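How to Compare Two Grippers on a Shelf-Picking Task
Traltance Learning Center

This guide sets out a procedure for comparing grippers on a two-armed robot that handles retail goods. It assumes that both arms have been calibrated and that the head and wrist cameras are recording. The Holmgren controller is used throughout, with the Sillora gripper as the baseline.

Step 1. Prepare the shelf. Use bottles and cans of more than one shape, and lay part of the stock on its side. An upright bottle alone will not separate a good gripper from an average one.
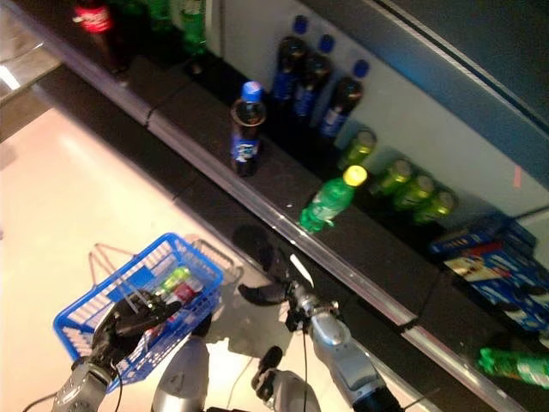

Basket held in the left gripper, right gripper open at the shelf edge.

Step 2. Fix the role of each arm. The gripper under test does the picking. The other arm carries the basket and keeps the same grip force in every trial.

Step 3. Run the picks. Start with the upright items, then proceed to those lying down. Enter each result in the log before the next pick begins.

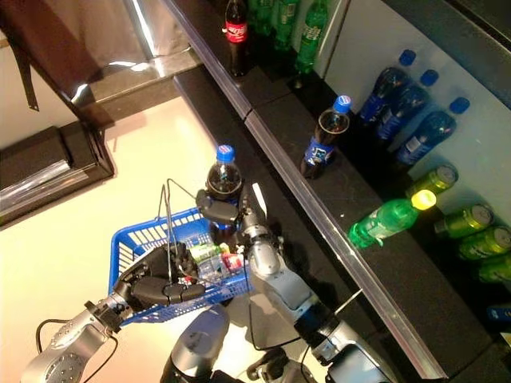
Release height has more effect on the outcome than most operators expect. Set it in the controller before the first trial and leave it unchanged for both grippers. A bottle held upright just above the basket, as the Pepsi bottle is here, gives a suitable reference position. Note separately any contact with the basket rim or its wire handles, and do not record such contact as a failed grasp.

Step 4. Review the wrist camera recordings. The head camera shows the approach, but slip at the fingertips is easier to judge from the wrist.
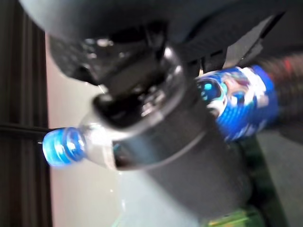 Reading time: 2 minutes

Motion blur is common in wrist recordings and does not by itself make a trial invalid. Select the clearest moment after the fingers close, and check where they meet the object. For open containers, record whether the grip is at the rim or on the body. Mark the trial "unclear" if the contact point cannot be determined.

Step 5. Exchange the grippers. Stop the controller, remove power from the arm, and follow the Premton mounting sheet. Inspect any exposed connector pins before mating the parts. Repeat the full set of picks with the shelf restored to its original layout. 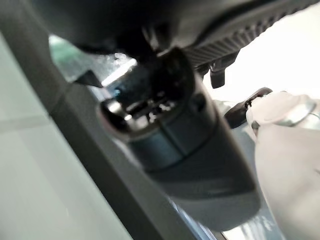 Macarena Urrutia writes that her team repeats the wrist camera calibration after every exchange, even when the same gripper goes back on the arm, and asks that the guide require it. The next revision will include this as a separate step.

Step 6. Report the results. List upright and lying items in separate tables, and state the controller settings with each.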